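Notes on Sharing a Kitchen Table

February 5, 2018

The purpose of this entry is to set out, for the benefit of readers who have written to me on the subject, how our household came to eat one common meal each evening and what arrangements have kept the practice going. I have lived at the Pralari Street address for several years, first as a tenant of one room and later as the person whose name is on the lease. The views given are my own and do not represent those of the building's management.

When I moved in, each resident cooked alone. Five people used one stove in turn, and the last of them generally sat down to eat well after nine. Food was bought in small amounts at high prices, and a good deal of it was thrown away. The refrigerator was divided by shelf, and disputes over the shelves were frequent and tiresome. I kept no record of these disputes, which I regret, as some of them would make better reading than this entry.

The change began in October, when the oven failed and the landlord took 18 days to replace it. During that period Osvaldo Negri, who then had the room facing the courtyard, prepared a pot of beans on the one working burner each evening and invited the rest of the house to share it. The beans were plain. They were served with bread from Gornason, the bakery on the corner, and with whatever else anyone had on hand. By the time the new oven was delivered, it seemed odd to return to the former arrangement, and we did not.

The rules adopted at that time remain in force with small changes. Each resident pays 12 dollars a week into a common fund for dry goods, oil, onions and the like. Fresh items are bought by the person cooking and repaid from the fund on presentation of a receipt. Anyone who will be absent is asked to say so by noon. The person who cooks does not wash dishes. Guests are welcome, provided that the cook has been told.

Several readers have asked whether a written schedule is necessary. In my experience it is. We tried for one winter to proceed by goodwill alone, and the result was that two residents cooked nearly every meal and came to resent it. The schedule is now posted inside the pantry door. Residents may trade turns freely, and the trades are marked in pencil.

The matter of diet deserves a longer treatment than I can give it in this entry. One resident eats no meat, and another cannot eat peanuts. The common meal is therefore prepared without either, and those who want sausage or bacon fry it separately at their own expense. I was at first doubtful of this rule. I now find that I miss very little, and that a lentil dish made with care and enough salt will satisfy most people who claim to dislike lentils.

As to equipment, we own less than visitors expect. The large pot came from a restaurant supply shop called Tănase, which closed its doors the following spring. The plates do not match. Spoons and chopsticks are kept in a cup on the table, where each person may take what he or she prefers.

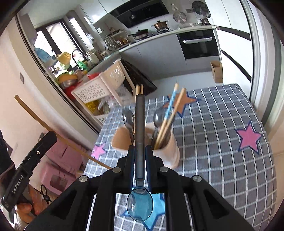

The table itself was purchased secondhand from a Fludberg outlet for 100 dollars and carried up the stairs with great difficulty. It seats six in comfort and eight with some patience. I would advise any household considering a similar practice to obtain the table first and to settle the remaining questions while seated at it.

There have been failures. A fish stew of my own making was declined by the entire house, and the fund was once short for a month owing to an error in my addition. Mr. Negri has since moved to another city – he writes that he again cooks for one, and that he dislikes it. His room has been taken by a nursing student whose shifts end late, and a covered plate is set aside for her in the oven.

I intend to post the recipe for the beans in a later entry, once I have confirmed the quantities with Mr. Negri. Readers who have kept a common table of their own are invited to write to me at the usual address, particularly on the question of who should buy the coffee, on which this household has not reached agreement.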